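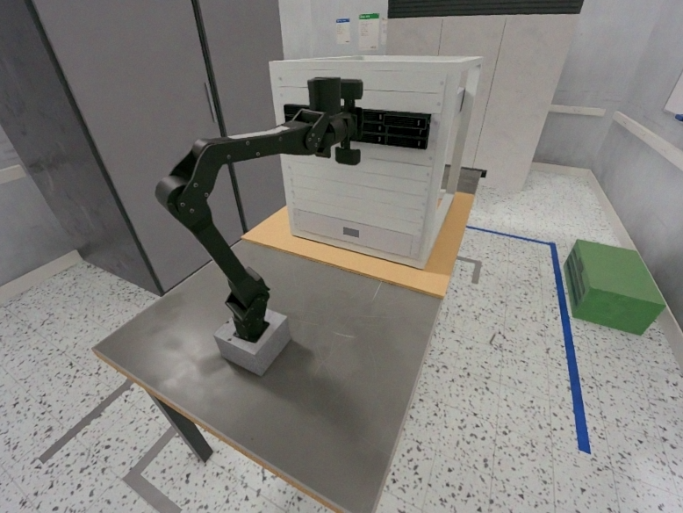

Could we please hear more about the robot arm and less about the dust extractor, a reader asked after the last newsletter. We are happy to do so. The arm project has the name Pakura, and it has been the main occupation of our Tuesday group at the Husthorpe shared workshop since the spring.

For those who joined recently, a short explanation. We want an arm that can pull a drawer-like module from a rack, hold it, and put it back in the same place. It is a modest task for a person. For us it is a very good teacher, as the module must go straight into its opening, and a small error of angle makes it jam.

We decided to build everything first on the computer. The room, the table, the white cabinet with its black units and the arm are all in the model, and we can drive the arm there without fear for our fingers or our savings. The program we use for this is called Fillus. It is not very friendly at the beginning. The menus are long, and the help pages were clearly written for somebody already knowing the answer. But after a few evenings one gets used to it, and a new member can now learn to move the arm from one position to another in 34 minutes, if he or she is patient.

What we have learned until now

The position of the cabinet is more important than we thought. In the first version it stood directly on the metal table top, and the arm had to reach down in an uncomfortable way. Now it stands on a light-colored board behind the metal part, which raised it by 18 millimeters and also moved it back. The arm can come toward the front with its upper link almost level, and the wrist has more freedom to correct.

The mounting block was also discussed during two meetings. Some members wanted it in the corner of the table, to have more free surface for tools. In the end we left it in from the left edge, and the elbow has enough space to swing back. Those who wish to try another place can do so in their own copy of the file. Please do not save over the common one! It happened in September and we lost an evening.

The blue line on the floor of the model has a purpose. It is our safety limit, and we will put the same tape on the real floor before the real arm gets power. When the arm is moving, everybody stays outside of the line, also those who know the arm very well.

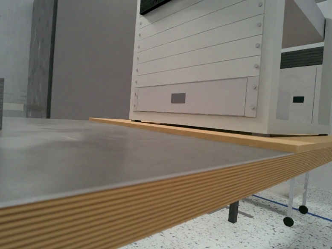

Why spend so much time on the table, when the interesting part is the robot, somebody wrote on the sheet by the coffee machine. It is a fair question, and we would like to answer it properly.

A table which moves a little is a large problem for an arm. When the arm stops quickly, the force goes down into the table, and if the top bends, the gripper arrives in a different place than the program expects. In the model the table has an edge of many thin layers of wood under the metal top, and we plan to glue ours in the same manner. It is slow work. We have a price from Halvorsen for the sheets, cut to size, and with delivery it comes to some 20 dollars more than we had in the plan. The group agreed to pay it.

We look at the model very often from low down, near to the surface of the table. From this height it is easy to see if the board is level and if the cabinet sits on it correctly. From above everything looks fine, also when it is not. One of our mistakes was found in this way: the board had been placed a little too deep, and it went partly into the table. The program did not complain at all.

What comes next

Until December we have three jobs. The first is the gripper pads. In Fillus we can change the friction with one number, but in real life it depends on the material, and we must test several rubbers. If you have old pieces at home, from a bicycle tube for example, please bring them.

The second job is the table itself. The gluing will take a few evenings, and we need people with clamps – long ones, if possible.

The third is the return movement. To take the module out goes well enough in the model. To put it back is successful in seven tries out of ten, and we would like to improve this before we order the last parts. Our idea is to let the arm stop shortly in front of the opening, correct the angle and only then push. A member has already written the first lines for it.

The next open evening for Pakura follows the members' meeting on Sun 12 October. No experience is needed. Bring a laptop if you have one, and install Fillus before you come – the download is large and the network in the workshop is slow.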